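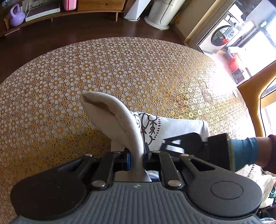

I bought the Bivance round tablecloth in November, in yellow and white floral lace, and I've had it on the table long enough to have an opinion. It cost more than I usually pay for table linen. My old one was plain cotton and had a burn mark near the middle, so almost anything would have been a step up.

**Fit.** I ordered by the size chart and the drop came out even all the way around. The chart measures edge to edge and includes the border, so don't add extra for it.

**Looks.** The yellow is softer than on the store page, closer to butter than lemon. White things show up well against it. A printed white cloth left lying on top looks fine, and so do plain plates. Busy dishes do not. My sister-in-law Aurelia Aebischer thinks it's old-fashioned. I like it.

**Daily use.** I fold laundry on this table most evenings, and that's where the lace is weakest. Anything with a hook or an open zipper catches. I've had two pulled threads so far, both from bra hooks, and both went back in with a blunt needle. It also slides on a polished top. A thin felt pad underneath fixed that, but Bivance doesn't include one and doesn't mention needing one.

Crumbs go through the holes. You have to lift the whole cloth to wipe the table, so if you have small kids, get something solid.
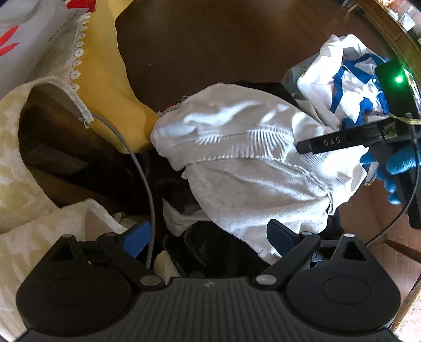
Most of my sorting now happens on bare wood for that reason. Thick knits, towels and anything with straps or trim get dealt with there first, and only the flat, soft things go on the lace. It adds a minute or so. Clothes with crochet edging are the worst to mix with it, as lace grabs lace.

**Washing.** The label says cold, gentle, no dryer. I've washed it 6 times in a mesh bag and dried it flat on a rack. No shrinkage I can measure, and the yellow hasn't faded. I did iron it once on low, through a dish towel, and didn't see much difference afterward. Coffee came out with ordinary detergent. Tomato sauce needed two rounds.

**Compared with the Shojaei.** Johanna Strebel lent me hers for a week. It's heavier, stays put without a pad, and snags less. It only comes in ivory, though, and it takes a full day to dry.

**Verdict.** Four out of five. Good for a table that's mainly for eating or looking at. If yours is also a work surface, buy the Shojaei or keep a plain cloth for weekdays.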